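Speaker notes: Nitrate control in a mixed reef system without chasing numbers
Driltton Aquarium Society, December meeting. Speaker: Declan Lockyer 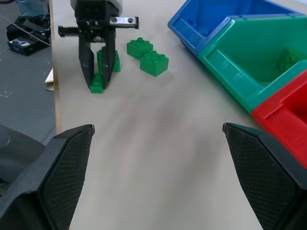
Two black grippers over a pale tabletop.

Slide 1. Scope
System volume is 828 litres including sump. Mixed stony and soft corals, moderate fish load. Talk covers nitrate only. Phosphate gets one slide near the end. Take questions on lighting afterwards.

Slide 2. Starting point
Nitrate was steady at 40 ppm on two kits. Calibrate or cross-check before acting on any reading. Mention Chukwuemeka Ibrahim's comparison of old and new reagents, handed out at the door.

Slide 3. Where it comes from
Food is the main input. Frozen cubes were going in unrinsed, twice a day. Detritus had settled behind the rockwork and in the second sump chamber — point to the low-flow corner on the plan. Top-up water tested clean, so rule it out early.

Slide 4. Water changes, the arithmetic
A 10% change removes 10% of the nitrate present, provided the new water has none. From 40 ppm, one change gives 36 and the next 32.4, before any new input. Do the sum on the board. Pause here, people tend to query it.

Slide 5. Carbon dosing
Start low and raise the dose in small steps. The skimmer must be running and sized properly; bacteria use oxygen. Stop raising the dose if the water turns cloudy. We used the Clurnuris dosing pump, set to 3 ml a day at first and 5 ml later. Check the tubing for slip.

Slide 6. Refugium
Chaetomorpha, lit on the reverse cycle to the display. Harvest by thinning, leave enough to regrow. Growth stalls if phosphate reaches zero — dose or feed accordingly.

Slide 7. Phosphate
Keep it measurable. Avoid a large change of GFO media in one go.

Slide 8. What I would change
Slower start on the carbon. Log every dose on the same sheet as the test results. Fit the Flostance return pump before the refugium, as the old one had to come out twice.

Questions, then raffle. Return the projector lead to the Okafor room by 9.30 pm.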